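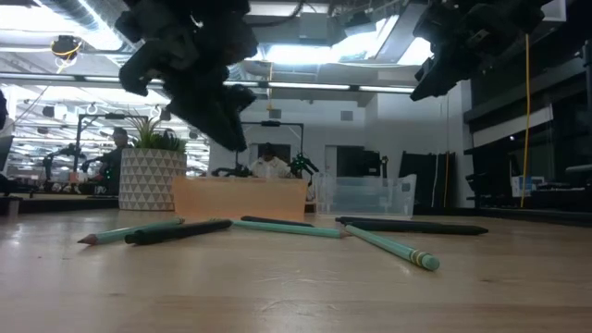 Photo: Jihad Jaber

Brarkach Course Records
Data card and readme, last revised April 13, 2018

Brarkach is a table of short technology courses taken by teaching staff at colleges and universities. Each row is one course session, with its subject, length, language, number of places and number of people who finished. It has 1,557 rows, drawn from the published programmes and closing reports of 7 training providers.

What is in the download

sessions.csv holds the main table, one row per session.
providers.csv gives the short code and full name of each provider.
subjects.csv lists the subject headings and what each one covers.
changes.txt records corrections made between versions.

All files are UTF-8 with commas as separators. Text fields that contain a comma are in double quotes. Empty cells mean the provider did not publish the value. A zero is a real zero.

Columns in sessions.csv

session_id: a number, never reused
provider: code from providers.csv
subject: code from subjects.csv
hours: taught hours, without breaks or private study
mode: room, online or mixed
language: two-letter code
places: places offered
finished: people who received a certificate of attendance

How it was put together

Programmes were copied by hand into a spreadsheet and then matched to the closing reports by title and start date. Where the two disagreed on hours, the closing report was used. Sessions that were announced and then called off are left out. Almost 1,000 rows have both places and finished filled in, and completion rates should only be worked out from those.

Subject headings were given by one person reading the course outline. Courses that mix topics, such as blockchain with data science, carry the heading that takes up the most hours. If the outline gave no hours per topic, the heading is "general".

Known problems

Denska reports people who attended any part of a course as finished, so its figures run high. Boonchu changed its course titles partway through and a few sessions may appear twice under different names. Online sessions from Drernau have no value for places.

No session with more than 2,000 places is included. These were open lectures and did not issue certificates.

The table contains no names or contact details of teachers. It says nothing about what people learned or whether they used it in class, and it should not be used to rank providers.

Use and corrections

The files may be copied and changed for teaching and research if the source is named. Please cite as "Brarkach Course Records" with the revision date. Send corrections to Jihad Jaber with the session_id and a copy of the programme page. Accepted corrections go into changes.txt at the next revision.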